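Lunduno loses an argument with a blanket

The folding project hit a snag in January, and the snag was fluff. Macarena Ojeda had Lunduno, our two-armed folder, on its 17th blanket of the morning when the left gripper closed, reported a firm hold and lifted nothing but lint. The right one, which did have a hold, kept pulling. Fiifi Essien hit the stop button from across the room, spilling a full coffee on the log sheet.

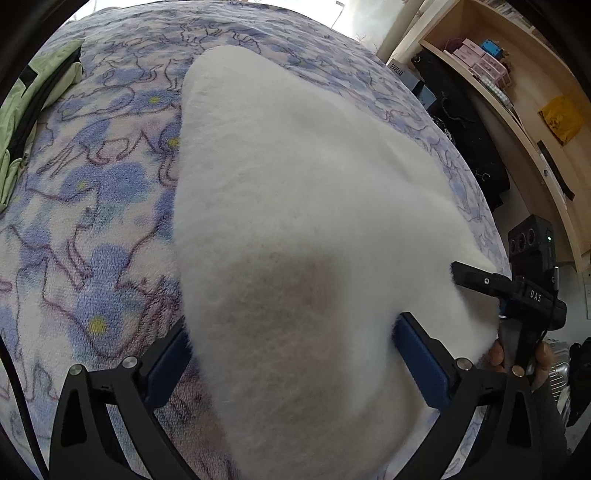 The fault was in the grip check. It reads pad pressure, and deep pile squashed between two pads feels a lot like cloth, at least to Lunduno. It had passed 900 lifts on dish towels, which are not known for putting up a fight.

Dalia Hunt has since added a short tug before every lift and cut arm speed to 60 percent. Until she signs off, plush stays on the hand-held grippers and both arms stay parked. Fiifi would like a new mug, with a lid.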